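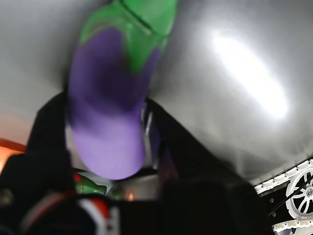

A toy eggplant between the fingers of the arm, as seen from the gripper side.

Cokon's small manipulation group spent most of the winter on software that never shows up in a demo. The group's controls lead, who asked not to be named, describes the work as "moving numbers out of code and into places where they can be checked."

The stack has two parts. Pyo, the planner, produces a joint path. Drunier, the layer under it, turns that path into servo commands and reports back what the servos claim to be doing.

"The servos lie a little," the lead says. "You command a position and read back another one. Drunier used to pass that error straight up, and Pyo would replan on noise."

The fix was a dead band and a slower replan trigger. The planner now waits until the error has held for 117 milliseconds before it acts.

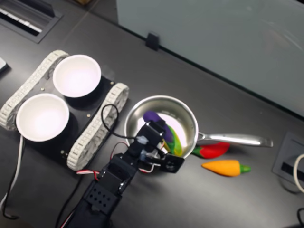
Jimon staff writer, robotics software

The test objects are toy vegetables, a saucepan and a pair of paper bowls on a tracked base. The pan is the part the lead talks about most.

"Polished steel is bad for perception. The inside wall reflects whatever is in it, so you get a second eggplant that has no depth. We mask the wall and accept fewer points."

The mask left 309 usable points on a typical object, down from 800. Grasp scoring had to be retuned for the lower count — a change of 29 lines, most of them in one config file.

Asked about learned grasping, the lead is cautious. "We log everything in a format that would allow it. But if the rim clearance is wrong, I want to open a file and see the value."

Rim clearance is still set by hand for each pan. The next release of Pyo is meant to read it from the depth image, with the manual value kept as a fallback. Replay of logged runs, now a separate script, will move into Drunier at the same time.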